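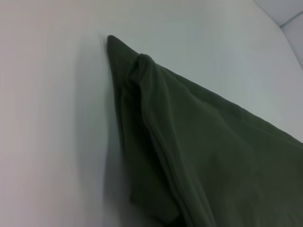
Why Does a Metal Guitar Sound So Fuzzy?

If you have ever heard a heavy metal song, you know the sound of the guitar. It growls and buzzes. A guitar played on a porch does not sound like that, even though both guitars have strings and both are played with fingers or a pick. The difference comes from electricity.

Strings make the note

When you pluck a guitar string, it shakes back and forth very fast. A thick string shakes slowly and gives a low note. A thin string shakes faster and gives a high note. The bottom string on most guitars shakes a little more than 80 times every second. You can't count that, but you can hear it.

Pickups listen to the strings

Under the strings of an electric guitar there is a part called a pickup. A pickup is made of magnets with very thin wire wrapped around them thousands of times. The strings are made of metal. When a metal string shakes near the magnets, it makes a tiny bit of electricity in the wire. That electricity wiggles at the same speed as the string.

The wiggle travels down a cable to an amplifier, or amp for short. The amp makes the wiggle bigger and sends it to a speaker. The speaker pushes the air, and the air carries the sound to your ears.

Where the fuzz comes from

An amp can only make a wiggle so big. Think of jumping in a room with a low ceiling. If you jump too high, you bump your head and stop.

The same thing happens inside an amp that is turned up too far. The tops and bottoms of the wiggle get squashed flat. This is called clipping, and clipping adds extra high sounds that were not in the first note. Your ears hear those extra sounds as fuzz. Musicians call it distortion.

At first, many people thought distortion was a mistake. Then guitar players found that they liked it. Today a player can step on a small box called a pedal, and the pedal does the clipping even when the amp is quiet.

Meet a metal guitarist

Monique Guillot plays guitar in a band called Skarthorpe. She started lessons when she was nine. Her first pedal was a Zilo, and she still uses it.

"When I was learning, I kept the fuzz off," she says. "Fuzz can hide a wrong note, and I wanted to hear my wrong notes so I could fix them."

The band's drummer is Yannick Pichon. Metal drummers often play two bass drum pedals, one with each foot. Pichon practices slowly with a click — a steady tick from a small speaker — and speeds up only when every hit lands on the tick.

Their newest song is called "Anonden." It has one short pattern of notes that comes back 41 times. A pattern like that is called a riff. Riffs help you remember a song after it ends.

Take care of your ears

Loud music can hurt your hearing, and hearing that is lost does not grow back. Wear earplugs or earmuffs at a concert, and stand well away from the speakers. If your ears ring afterward, tell a grown-up and give them a rest somewhere quiet.

Try it yourself

Stretch a rubber band around an empty shoebox with the lid off. Pluck it and listen. Now slide a piece of paper under the band so the band just touches it, and pluck again. The paper adds a buzz. It is a different kind of buzz from an amp's, but it changes the note in a way you can hear.

Words to know

Amplifier: a machine that makes a sound signal bigger.
Clipping: what happens when the top and bottom of a signal are squashed flat.
Pickup: the part of an electric guitar that turns shaking strings into electricity.
Riff: a short pattern of notes that repeats in a song.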